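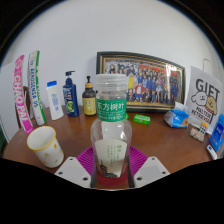
The ribbed purple fingers closed on a tea bottle, one of the harder grabs on our list.

I dropped in on the Skodik test bench on Wednesday, and the lead tester was already grumbling (happily!) about bottles. "Clear plastic is slippery and it squishes," she told me. They've logged 135 grabs with the ribbed fingers and 5 drops. The flat Cerari pads? "Don't ask," she laughed, then told me anyway: 815 tries, and she still can't trust them on round shoulders.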